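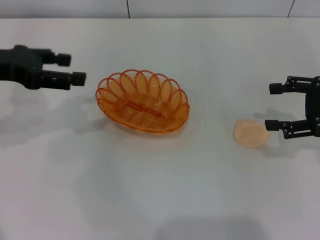 Thursday, mostly legs

Okay, so I did it. I went to the 6 a.m. class at Baston, the one I've been walking past the poster for since April, and I'm writing this on the couch with both feet up on a pillow and a bag of frozen corn on my left shin. I had peas, but I ate the peas on Monday.

The alarm went off at 5:10 and I lay there bargaining with myself for a good while. I'd slept in my leggings (yes, again) so there was no getting-dressed excuse left, and the bag was already by the door. Half a banana in the car, the other half is still in the cup holder, I just remembered that. I have to go get it before tomorrow or the whole car will smell like last summer.

The class is in the small studio upstairs, and it's a lot warmer than the main floor. I grabbed a spot at the back near the fan and then everybody turned around for the warm-up, so I was at the front! Great. We did the rower first, then step-ups, then those awful slow squats where you stop at the bottom and hold it while the instructor chats about her weekend. Then the rower again. By the second time around my grip was going and I was doing that thing where I pull with my shoulders and look like I'm trying to shrug off a coat. She came over and told me to push with my legs first and let the arms come last, and it did feel better, for maybe ten strokes.

The little screen on the rower said 1,943 meters total when we finished. I have no idea whether that's good. The woman next to me had turned hers off before I could peek. I'm writing it down here so I have something to beat, and if I don't beat it I can always tear out the page.

It also told me I'd burned 344 calories, and I don't believe a word of it, but I had a very large breakfast in its honor. Two eggs, toast, the end of the hash browns, and coffee with the fancy creamer.

Shoes. I need to think about shoes. I wore the old Tranums because the new pair still rubs at the heel, and the old ones are so flat now that I could feel every bolt in the step platform. I've had them for three years and I keep saying they have a few more months in them. My shin disagrees. The new ones cost enough that I should be wearing them to bed to break them in, so tonight I'm going to put on thick socks and walk around the kitchen in them while dinner's cooking. If that doesn't work I'll try lacing them the other way, skipping the top hole.

I did finally use the Rundolus foam roller that's been standing in the corner of the bedroom holding up a scarf. Oh my goodness, the outside of my thigh. I made a noise that brought the dog in from the yard. I started with my calves, which was fine, kind of nice even, and then got cocky and rolled sideways. The leaflet that came with it says to stay on a sore spot and breathe. I stayed on it and swore. But I went down the stairs normally afterward, and this morning I was taking them one at a time holding the rail, so I'll do it again before bed. Calves and the front of the thigh only.

Drank almost 40 ounces of water before lunch, too, and I know that because I've been filling the big bottle and making myself finish it. The Katona powder, though. I'm not sure about the lemon. It tastes like someone described a lemon to it over the phone. The berry one was better, but they were out of berry and I was in a hurry, and now I own an entire tub of lemon. Maybe it'd be okay very cold? Or in half the amount? I'll try half a scoop tomorrow. My hands weren't crampy this afternoon like they were after the last long walk, so something's helping, even if it's just the plain water.

Things I forgot today: a towel (used my sweatshirt, gross), a hair tie (found one around the gear shift, thank goodness), and my padlock, so my keys spent the whole class tucked under the edge of my mat where I kept putting my knee on them. I've got a keys-shaped bruise coming up. The padlock is on the kitchen counter right now where I can see it from here, and it's going in the side pocket of the bag as soon as I can face standing.

Am I going back next week? I think so. I kept expecting to hate the early part, and the drive home was my favorite bit, with the sun just coming up over the car wash and the radio on too loud. I was home and showered before I'd normally even be looking for my slippers. And then at two o'clock I could have slept on my desk. I had a cookie and a walk around the parking lot, and that got me to four.

Tomorrow is a rest day and I mean it this time. A slow walk if it's dry, stretching in front of the TV, nothing with a step in it. Saturday I might try the pool, if I can find my goggles. I think they're in the beach bag, and the beach bag is somewhere in the garage under the Christmas stuff, so that could count as the workout.

The corn is thawing. Going to put it back and start the rice.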